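About Us

Rolbridge Kitchen School

Rolbridge is a cooking school for people who cook at home, or would like to. We run evening and daytime classes in bread, pasta, soups, pies, preserves and plain weeknight dinners, and we've been doing it out of the old seed store in Livham long enough that some of the kids from our first pie class now bring their own kids.

We started with 2 borrowed ovens and one class, and the class was bread. It still is our biggest one! We teach it from September through May, when the kitchen is cool enough in the mornings for a slow rise, and we fill it every single time.

What we teach

Most of our students arrive able to cook four or five things. They make those things well, and they're tired of them. So we spend very little time on fancy dishes and a lot of time on the parts of cooking that carry over from one meal to the next: how salt works, how hot a pan should be before the onions go in, what dough feels like when it has had enough kneading (softer than you'd think, and a little tacky). Recipes are handed out at the end of class instead of the beginning. You'll cook from what you hear and smell first, then take the paper home.

We now have 28 classes on the schedule. The newest is a dumpling class we'd wanted to run for years and finally have the steamers for. The oldest after bread is Soup From Nothing Much, which uses up whatever the other classes leave in the walk-in, so we can't tell you ahead of time what you'll be making. People sign up anyway, and some have taken it three times.

Our kitchen

The seed store has tall windows on the street side and a floor that slopes toward the back door, so round vegetables have to be watched. There are six work stations, each with its own burners and sink, and one long table where everybody eats together when the cooking is done. Please do stay for that. It's when people swap tricks and phone numbers, and the coffee is on us.

We buy our flour from Kodside, a small mill up the river that grinds to order. Their whole wheat has a sweet, grassy smell that supermarket flour loses after a few weeks on a shelf, and we go through 290 pounds of it in a busy month. Eggs and greens come from Osman, the farm stand at the bottom of the hill. When Osman has too many tomatoes, we have a tomato class.

Boards, knives and other things we care about

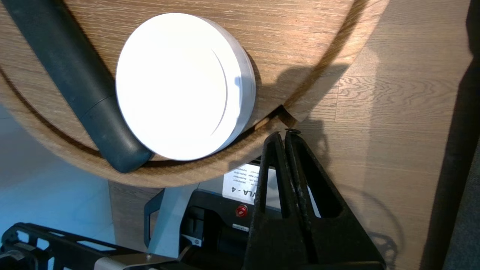
Good tools don't have to cost much, and we'd much rather see you with one knife you like than a drawer full you don't. Our first-night talk covers how to hold it, how to keep it sharp, and how to look after whatever you're cutting on. We're fond of wood for that, especially a big round board with a light finish and a fine, straight grain, with room for bread and cheese and a bowl of something besides. Wash it by hand, stand it on its side to dry, and rub in a little oil when it starts to look thirsty. Students who bring a tired old board from home can sand and oil it here in December, when we set aside an afternoon for exactly that.

Kids and families

Kids from age seven can come with a grown-up to any Saturday-style family class, listed on the schedule with a little spoon. They do real work, with real heat and real knives in the right size, and they are often the best pasta rollers in the room. Birthday groups are welcome too, as long as everyone is willing to wash up.

Joining us

You don't need any experience, and you don't need to bring anything but an apron (we have spares) and a container for leftovers. Tell us about allergies when you sign up and we'll plan around them. Evening classes start at 6:30 p.m. and the door opens fifteen minutes before.

Our newsletter goes out at the start of each month with new dates and one recipe, usually something we've been eating ourselves. The full archive just passed 100 recipes, all free to read. The squash and barley one gets the most mail.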